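3.2 Gathering the shirt examples

I did most of the arm driving for this part myself, with Ilari Lappalainen taking over whenever my wrists gave out (they did, a lot!). We wanted 900 examples for the Skistero set, and every one of them starts from a messy shirt on the green-gray cloth. 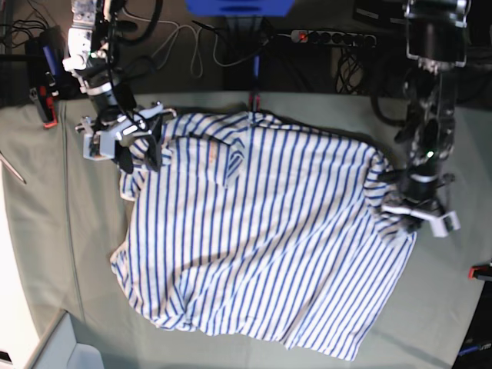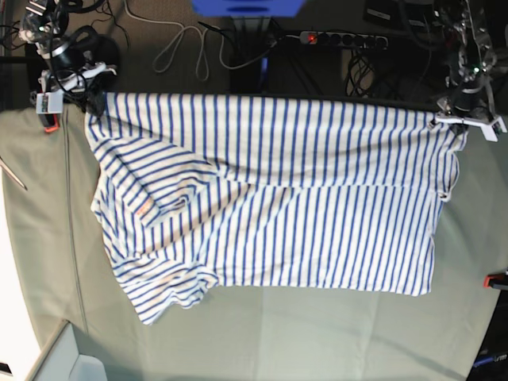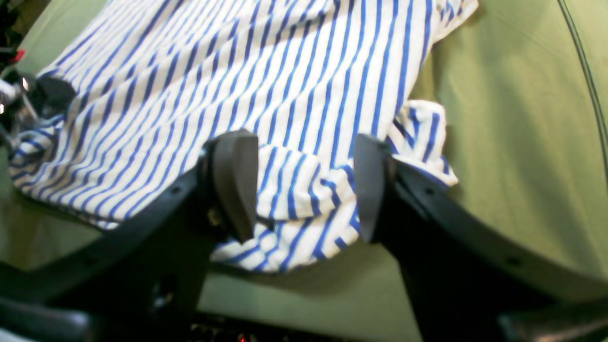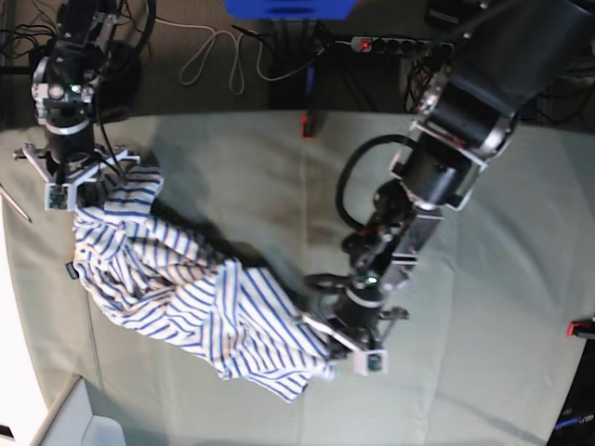
Figure 5. The striped shirt and the grippers, from overhead-style views and, third, from a small camera at the gripper.

3.3 Sorting and labels

Ville Saarela and I each went through all the recordings and marked where a grasp began and ended. If our marks were more than 2 seconds apart, we sat down and watched the clip together, usually with coffee and a fair bit of arguing. Sleeves were the worst – I like to call it a grasp as soon as the fingers close, and Ville waits until the cloth moves! We went with Ville's rule in the end, and I redid my labels before handing everything over to the Codell training code.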